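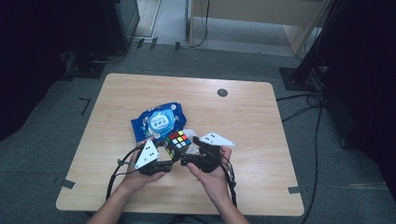 Balón de fútbol americano Govitz Macedo: reseña tras 3 meses de uso

Lo compramos para los entrenamientos de la liga de flag de Velport, categoría adulta. Es de cuero compuesto, talla oficial, y costó 70 euros con el envío incluido.

El agarre es lo mejor. Los cordones sobresalen lo justo y la espiral sale limpia incluso con guantes de receptor. Con lluvia empeora bastante - en pases de más de 30 yardas se nota mucho.

La válvula es el punto flojo. Pierde presión cada 2 semanas y hay que llevar bomba siempre. El Stiltska que usábamos antes aguantaba más, aunque era más duro al recibir.

Para entrenar cumple. Para partido yo seguiría con el otro.

Nota: 7/10

Usamos cookies propias y de terceros. Si continúa navegando, acepta su uso. Aceptar | Configurar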